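Poste bimanuel de regroupement en barquette Plereck
Cellules collaboratives > Conditionnement > Petites séries
Fiche rédigée par Blandine Gautier, achats équipement, Baudry
Mise à jour : dimanche 7 juillet 2024

Disponibilité : sur devis
Livraison : non comprise
Mise en service : en option, à chiffrer séparément

À quoi ça sert

Le poste Plereck associe deux bras articulés montés sur une même table. Il est vendu pour composer des plateaux d'encas : plateaux-repas d'entreprise, paniers de bienvenue, assortiments de distributeur. L'opérateur garnit les présentoirs, les bras remplissent le plateau. Voilà pour la brochure. Nous le distribuons depuis avril et nous préférons dire tout de suite ce que nous en pensons, car les retours coûtent cher à tout le monde.

Ce que comprend le prix de base

Deux bras avec leurs préhenseurs standard
Table et platines de fixation
Commande d'arrêt d'urgence
Licence logicielle d'un an, un seul site
Notice en français (la traduction est correcte, sauf le chapitre maintenance)

Ce qu'il ne comprend pas

Les présentoirs et les bacs. Le fabricant recommande ceux de Skivance, qui sont bons et chers. Rien n'oblige à les prendre, mais un présentoir qui glisse sur la table fait perdre tout ce qu'on pensait gagner.
L'apprentissage des références. Le forfait de départ en couvre 80. Une gamme saisonnière dépasse vite ce chiffre, et chaque changement d'emballage compte comme une nouvelle référence.
Le renouvellement de la licence. Demandez le tarif de la deuxième année par écrit avant de signer quoi que ce soit.
L'analyse de risques du poste installé. « Collaboratif » est un mot de catalogue, l'analyse reste à votre charge.

Cadence

Le constructeur annonce 1 000 plateaux par jour. Nous n'avons pas pu obtenir la composition du plateau qui a servi à établir ce chiffre, malgré trois relances. Un plateau de deux articles rigides et un plateau de sept articles souples n'ont rien à voir, et nous refusons de reprendre cette valeur dans nos devis. Thierry Perrin, qui suit les installations chez nous, conseille de faire chronométrer votre propre plateau, avec vos produits, réapprovisionnement compris. Si le vendeur refuse l'essai, gardez votre budget.

Pour qui

Un atelier qui change souvent de composition et peine à recruter sur ce poste peut y trouver son compte. Pour un plateau identique toute l'année, une ligne classique fera mieux et coûtera moins cher à entretenir. Quant au modèle Bumana, à un seul bras, il suffit dans bien des cas où l'on nous demande le Plereck.

Options

Deuxième jeu de préhenseurs à doigts souples : conseillé dès qu'il y a des sachets
Extension de garantie à 3 ans : à négocier, le tarif affiché n'est pas sérieux
Formation opérateur sur site : utile
Module de statistiques : aucun de nos clients ne s'en sert

Avant de demander un devis

Le plus gros poste d'un budget de ce genre est rarement le bras, c'est la variété de ce qu'on lui donne à prendre. Dressez la liste complète de vos articles et classez-les par emballage avant par marque. Entre des bouteilles de Coca-Cola rangées sur un support transparent à deux niveaux et des pâtisseries sous cellophane dans une corbeille ronde en osier, l'effort de réglage n'est pas le même, et un devis qui les facture au même prix a été fait trop vite. Joignez cette liste à votre demande, avec les dimensions du plateau et la place disponible au sol. Sérgio Peixoto répond aux questions techniques, en français ou en portugais.

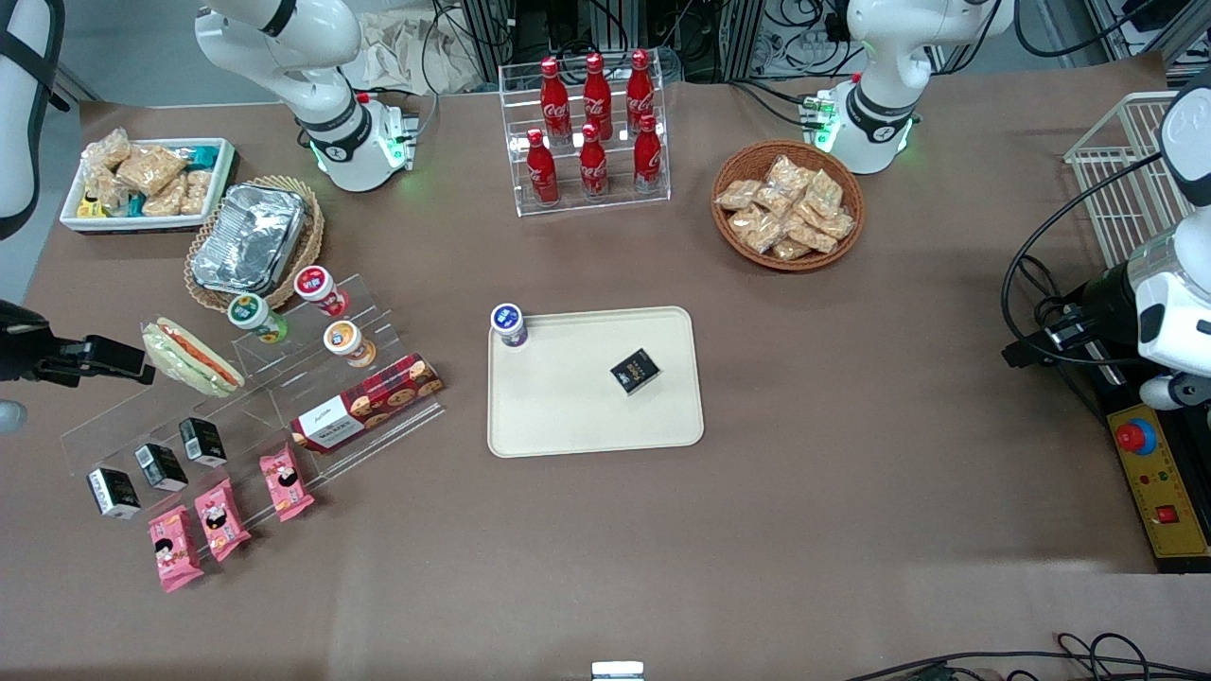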